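Reading time: 5 min

Nonwoven tote bags, keep or toss? And what do you do about the shedding

Started by larkspur_ln

I have been going through the cleaning supplies and the bags that live with them, and I'm stuck on the white nonwoven totes. They are the thin kind with long handles that stores and trade shows give out. I use one to carry the hand brush, the dustpan and a few rags from room to room, and it stands next to the fake flowers on the work table when I'm not using it.

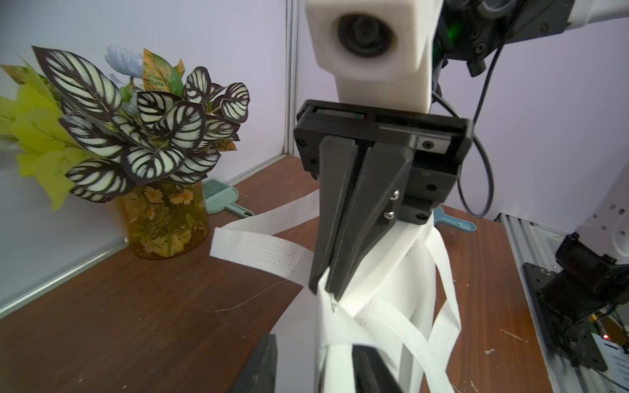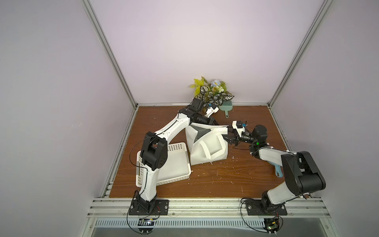 My question has two parts. First, is it worth keeping these as tool bags, or should I move everything into a plastic basket? Second, I keep finding small white bits where the bag has been. I think it's the bag. My sister thinks it's packing foam from a delivery in December. Either way I sweep, and two days later I sweep again.

I have 16 of these bags. I don't need 16.

---

tobin_r

Keep 3, get rid of the rest. One for the car, one for donations, one for the cleaning things. When one wears out you'll be handed another within a month.

As for the bits, old nonwoven does flake. The material is polypropylene and it gets brittle, especially if it has been stored near a window. Rub a handle hard between your fingers over a dark towel. If you get crumbs, the bag is done.

---

Weronika Michalski

I don't agree that it's the bag. I've had two of the same type for 5 years and neither has dropped anything. They go fuzzy before they crumble. Small white fragments on a table are foam nine times out of ten. Foam picks up static, so it sticks to the bag and comes off wherever you set it down, and that makes the bag look guilty.

Turn it inside out over the tub and check the seams.

---

larkspur_ln

I did the towel test on one handle. A little fuzz, no crumbs. I haven't turned it inside out yet.

---

mudroom_dan

Basket. A bag with a brush and dustpan in it falls over, and then whatever was in the dustpan is on the floor. I have the Ikholm basket with the square holes and it can be rinsed in the sink. The holes do let fine dust through, so I put a sheet of newspaper in the bottom.

---

tobin_r

A basket is fine if you have one floor. Try carrying one upstairs with a vacuum in the other hand. The long handles are the whole reason to use a tote. It goes over your shoulder.

---

mudroom_dan

I have two floors. I keep a brush on each. They cost next to nothing.

---

gretchen_w

Has anyone tried the lined ones? Anex gave us totes with a gray lining and they hold their shape better than the single layer kind. You can wipe the inside with a damp cloth. I would not put it in the washing machine. I did that once at 106 degrees, which I thought was a gentle setting, and the lining came away from the outside and bunched up at the bottom. Now it holds clothespins.

---

Weronika Michalski

Hand wash only, cool water, a drop of dish soap, hang by the handles. No dryer and no iron. Polypropylene melts.

---

halfpint

On the sweeping part, what are you using? Stiff bristles flick light stuff all over the table. I had the same trouble with a Flunoseo brush. Wipe the bristles with a slightly damp cloth first and the bits stay put long enough to get them into the pan. A lint roller works too, and it's faster on a flat tabletop.

Do the fake flowers while you're at it. Static holds dust on the leaves, and every time somebody bumps the vase some of it comes down. I take mine outside and shake them.

---

mudroom_dan

A lint roller on wood leaves a film if you do it every week. Damp cloth only.

---

halfpint

I've never had a film. I use the cheap ones from Cieślak, so maybe the glue is weak.

---

larkspur_ln

Update, Jan 11, 2018. I turned the bag inside out over the tub. There were bits in the bottom seam, and they squash when you pinch them, so Weronika and my sister are probably right about the foam. I washed it by hand and hung it over the shower rail. The rest of the bags are going to the food pantry, apart from the 3 I'm keeping. I'm trying the basket downstairs and the tote upstairs.

---

tobin_r

Call the pantry first. Ours stopped taking bags because they had a closet full of them.

---

Reader comments (3)

pjk: Our library takes clean totes for the book sale.

Noreen: I cut the handles off the worn ones and use them to tie up tomato plants. They last one summer.

bluejar: Still on team basket. I wash mine in the shower with the spray head and let it drip.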